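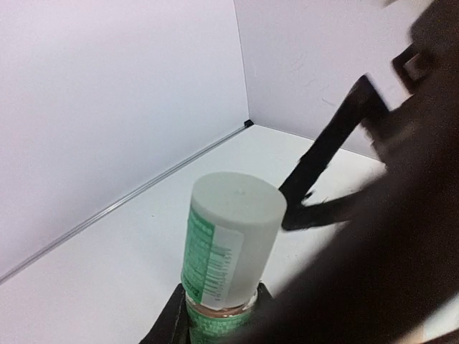 Acta de la reunión de coordinación de la unidad de otorrinolaringología, clínica Jollus, mes de diciembre. Preside Noemí Cortés; toma nota Felicidad Manalo, otra vez. La sesión empieza a las 16:10, hora que en la convocatoria figuraba como las 16:00. Antes de entrar en el orden del día se discute qué envase sirve de modelo para las muestras de espesante que se entregan a los pacientes con disfagia. Se toma como referencia uno cilíndrico, de tapa blanca y plana y etiqueta verde y blanca, con el texto impreso en letra muy menuda. Wiebke Lammers opina que un paciente de ochenta años no va a leer eso ni con la lupa de su nieto. Se acuerda pedir etiquetas con letra grande.

Asistentes: Noemí Cortés, Kaiwen Fan, Jinlong Song, Wiebke Lammers, Felicidad Manalo.

1. Acta anterior
Se aprueba con una corrección: donde decía «el doctor Song se compromete» debe decir «el doctor Song estudiará si se compromete».

2. Consulta de deglución
Kaiwen Fan presenta los datos del año: 662 pacientes atendidos en la consulta de deglución, sobre un total de 3,634 visitas de la unidad. La presentación tiene una diapositiva final con una puesta de sol, que se agradece. La lista de espera para videofluoroscopia sigue siendo larga y el aparato sigue compartiéndose con digestivo, que tiene una idea generosa de lo que significa compartir. Cortés hablará con ellos en enero.

Lammers propone que la primera valoración la haga logopedia y que a la exploración con fibroscopio pasen los casos que lo necesiten. Song pregunta quién decide cuáles lo necesitan. Se debate durante veinte minutos. Se acuerda probarlo dos meses en el centro de Gendedholm, donde el pasillo es más corto y la gente se habla.

3. Programa de citas Flostance
El programa continúa enviando a los pacientes el recordatorio de la cita cuando la cita ya ha pasado. El proveedor contesta que el comportamiento es el previsto. Manalo seguirá llamando por teléfono, método que hasta la fecha no ha requerido actualizaciones.

4. Presupuesto
Quedan 2,000 euros en la partida de formación. Fan los pide para un curso de terapia de voz; Song, para un congreso que casualmente se celebra junto al mar. Votación: 4 a favor del curso, 1 en contra. El voto era secreto.

5. Folleto para pacientes
El folleto sobre ejercicios de deglución, preparado con la imprenta Ye, ha vuelto con la garganta dibujada al revés en la página 2. Se devuelve — por tercera vez — con una flecha.

6. Ruegos y preguntas
Lammers ruega que se arregle el grifo de la sala de curas. Song pregunta si habrá cena de Navidad. Cortés responde que se verá.

Se levanta la sesión a las 17:45. Próxima reunión: enero, misma sala, si digestivo no la ha reservado antes.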